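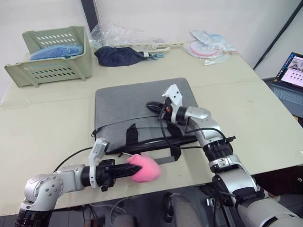 Small firm spends its spring teaching robots to pack a bag

Anyone who has tried to get out of the house in the morning with a laptop, a charger and everything else will have some sympathy for the team at Trostis, who have given over most of March to a grey laptop bag and the things that might go in it or near it.

The firm is gathering examples for a learning system it calls Gudell, which is meant, one day, to let a pair of robot arms help with the small handling jobs that fill up an ordinary desk or kitchen table. Before any of that can happen the system needs to be shown what such jobs look like, over and over, with the arms guided by a person through each one and every movement saved along with the views from the cameras.

"People imagine we type in some clever instructions and go home," said Aleksandra Pawlak, who runs the sessions and was kind enough to put the kettle on for us on Monday before the first run. "Really it's a great deal of picking something up and putting it down again, and then doing it slightly differently, and then having a biscuit."

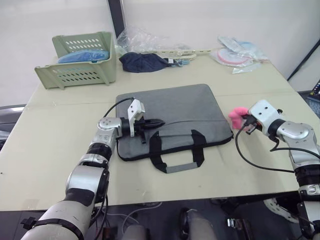
Both arms at the table with the grey laptop bag. The pink plush item is in the right-hand gripper.

The team hopes to have 40 good runs of each task by the end of the month. A good run doesn't have to be a perfect one, as Lech Zawadzka was at pains to tell us. If a gripper comes in a little too high and has to have a second go, that run may well be kept, because the system will need to know how to recover when it makes the same sort of mistake by itself. Runs where the person guiding the arms simply loses their place are thrown out, and he admitted to a few of those late on in the afternoon.

Soft things are the hard part. A mug is the same shape wherever you hold it, but a padded bag gives when you squeeze it, and its handles lie differently every time it is put down. Cloth is worse still, and clear plastic bags, with all those creases and shiny bits, can be troublesome for the cameras too. 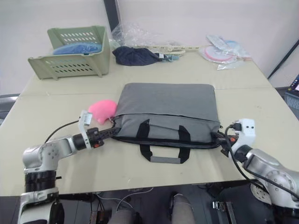

So the work goes slowly, and there are two people on every shift, one to guide the arms and one to keep the notes. Şükran Saraç has the notes this week. She writes down what was asked for, what was done and whether the run should be kept, and she moves things about on the table between runs so that the system doesn't simply learn one layout by heart. She used to work in a library and says the two jobs have more in common than you'd think – a run with the wrong label is about as much use as a book on the wrong shelf.

Each shift is split into blocks with five minutes' rest in between. Guiding two arms at once is tiring in much the same way as a long drive, and the team noticed early on that the last few runs before lunch were always the clumsiest.
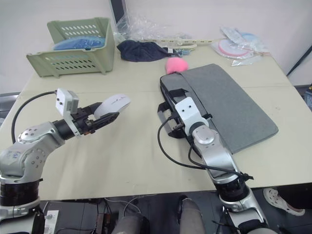

Next on the list are smaller and smoother objects, which ask for a different sort of grip, and after that a longer job made up of several steps in a row. The finished set will go to Clotance, the partner firm that will do the training, and Britt-Marie Holmgren from their side is due to visit before Easter to look through the first batch.

Readers who would like to see the arms at work can come along to the open afternoon at the Trostis workshop, from 2 o'clock. Tea will be provided, and Aleksandra has promised more biscuits.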